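Last edited in August by Raffaele Bassi. Please read the section "Known problems" before you train anything with these files.

# Skurngate Open Day recordings

This folder contains the recordings which we made with hand-held grippers during the open day at the Skurngate workshop. Visitors could take a gripper in the hand, do a small task on a table and afterwards see their own recording on the screen. We promised to several of them that the data would be put in a place where other people can use it, and this is the place.

The recordings are small in comparison with our usual sets. They are also less tidy, as most of the people who made them had never held such a tool before. For some uses this is a disadvantage, for others it is exactly what you want.

## Contents

| Item | Value |
|---|---|
| Recordings in total | 2798 |
| Recordings with a checked label | 2000 |
| Recordings of idle or approach movement only | 385 |
| Recordings kept apart for testing | 200 |
| Tool | hand-held two-finger gripper, type Jirnis |
| Robot used in the demonstration | Grano arm, table version |

The 200 test recordings are taken from the checked ones. The idle recordings are not part of the checked ones and have their own folder.

## How the day went

The doors opened at ten in the morning. In the front room the Grano arm repeated a short programme, picking up a cup and putting it on a saucer, and one of us stood next to it and answered questions. The tables for the visitors were in the second room. Each visitor got a short explanation, one free try and then the recorded tries.

We had prepared three tasks:

- **cup**: take the cup and put it on the saucer
- **blocks**: put one block on top of another
- **cloth**: fold a small cloth one time

The cloth was the most popular, which we did not expect. It was also the most difficult, and many visitors asked to do it again. We did not stop them, so in this task the same person can appear in many recordings one after another. Blocks was preferred by the children, and you will notice that the movements there are faster and the gripper comes down harder.

Before each try the table was cleared, and the visitor held the open gripper low over the surface until the helper said "start". This moment is inside the recording. We wanted to have it because the first movement of the hand is often where a beginner hesitates, and with the older software from Pavlović it was always lost.
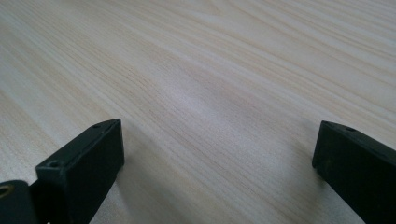

The length of this waiting time is different from one visitor to the next. Some people stayed almost still, others moved the fingers open and closed a few times to feel how it works. If you do not need this part, the column `t_start` gives you the second at which the task begins, and you can cut the file there. Where `t_start` is empty, the helper forgot to press the button – in this case please look at the video yourself.

When a visitor changed their mind and went away before the start, the file was moved to `idle/`. These are the 385 recordings mentioned in the table. They show no task at all, but they can be useful if you want to teach a model what "nothing has happened yet" looks like.

## Folder structure

```
skurngate_open_day/
 cup/
 blocks/
 cloth/
 idle/
 test/
 labels.csv
 README.md
```

Every recording has one video file and one file with the finger opening and the position of the tool. Both have the same name. The clock is the same for the two files, so you do not have to align them.

## Columns in labels.csv

- `rec` – name of the recording
- `task` – cup, blocks, cloth or idle
- `t_start` – start of the task in seconds
- `result` – done, partly, failed
- `checked` – yes or no
- `hand` – left or right, as told by the visitor
- `note` – free text from the helper, not corrected

The value "partly" is used mainly for the cloth. We say "done" if the two edges lie together with no more than a finger's width between them. Two of us looked at each checked recording, and when we did not agree, the lower result was written.

## Known problems

1. The light in the second room changed much during the day. The tables near the window give strong reflections in the early recordings, and from four in the afternoon the lamps were on.
2. The position of the tool jumps sometimes when the gripper is very near to the table. We did not smooth it. A simple filter removes most of the jumps, but it also makes the fast movements in `blocks` slower than they really were.
3. The column `hand` is missing for the first hour. We added the question only after a left-handed visitor asked us why nobody wanted to know it.
4. Some notes are in Italian. I will translate them when I have time.

There is no sound in any of the files. The microphones were switched off before the doors opened.

## Replay on the arm

After lunch we replayed some of the visitors' recordings on the Grano arm, at half speed. Cup worked well. Blocks worked if the first block stood at the marked place. With cloth we had little success, and after several tries we went back to the normal programme. The list of replayed recordings was written on paper and is not yet in this folder.

## Use

You can use the recordings for teaching and research, also in a changed form, if you name the Skurngate workshop. Please do not try to find out who the visitors were. If you took part and want your recordings to be removed, tell us the number on your card and we will delete them from the next version.

## Changes

- **v3** – empty files removed, test recordings moved to their own folder
- **v2** – column `hand` added
- **v1** – first upload, only cup and blocks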